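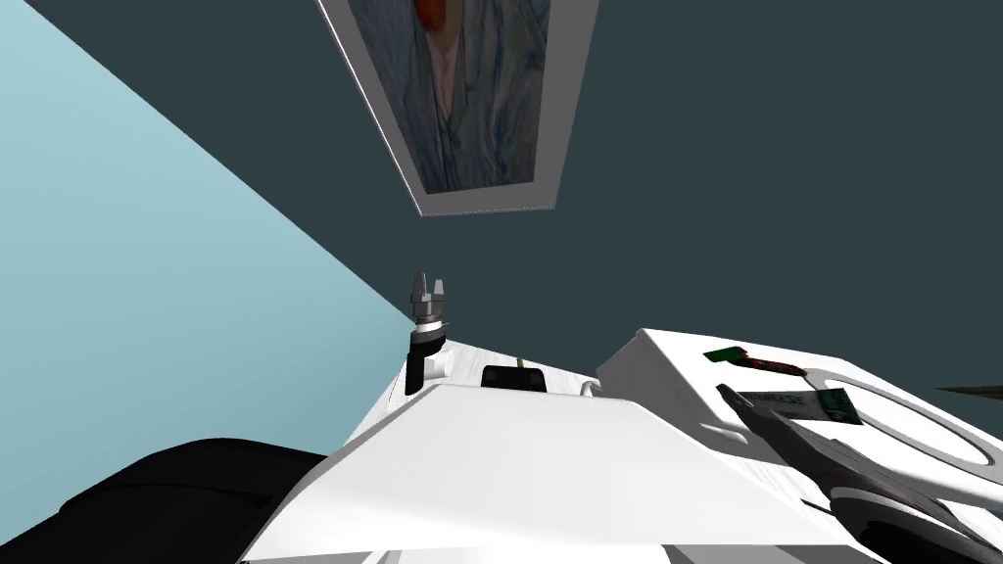
Render of the gray wall with a big painting on it

Dark gray living room wall - talk me into it or out of it

3 min read

marichka_s
So we closed on the house in Clakstead in October and I've been staring at the same beige living room ever since. I want to go dark. Slate gray, flat finish, one wall only, with one big painting in a thin pale frame up against it. I'm in love with how a light frame pops off a dark wall! My husband thinks it'll feel like living in a parking garage. The room gets sun until maybe noon and the ceiling is 8 ft. Has anyone done this and regretted it?

OrestO
Did it, regretted it. It was great for one winter and then every scuff showed. Flat dark paint is a fingerprint magnet, and when you touch it up the spot dries a different shade. I ended up repainting the whole wall twice. If you have kids or a dog, go eggshell.

zoriana.t
Disagree with Orest on the eggshell. On a dark color any sheen at all shows every bump and roller mark, especially with side light from a window. Flat hides so much more. I've had mine four years and I just keep a jar of the paint in the closet and feather it in with a small roller, not a brush.

OrestO
Four years with no kids, I'm guessing?

zoriana.t
Two kids and a beagle, thanks :)

chepk_mosoti
My issue is more with the art. Soft blues and grays can go kind of sleepy on slate unless there's something warm in there. A bit of orange or red wakes the whole thing up. And please don't hang it too high. People always hang too high! I put the middle of mine a little under eye level because we're mostly sitting down in there.

marichka_s
Oh good point, I was going to go high to make the ceiling look taller.

chepk_mosoti
I tried that in my old place in Likham and it just looked like the picture was trying to leave.

rostyk_h
Get tinted primer. I skipped it going over cream and needed four coats. My sister used gray primer and got done in two. Also buy all your paint at once and mix the cans together in a bucket, mine didn't match from one can to the next and I could see the line every evening. Whole job ran me roughly $308 with the extra paint, for one wall, so yeah.

OrestO
$308 for one wall?? Where are you shopping

rostyk_h
The good stuff is $50 a gallon and I kept going back for more, plus rollers, plus tape. Don't ask.

zoriana.t
Marichka, get a sample pot and paint a big piece of poster board before you do anything. Move it around for a week. Mine looked navy at night with the lamps on and I had to go one shade warmer.

marichka_s
OK, sample pot and poster board this weekend. Leaning flat, sorry Orest. I'll post how it looks at night.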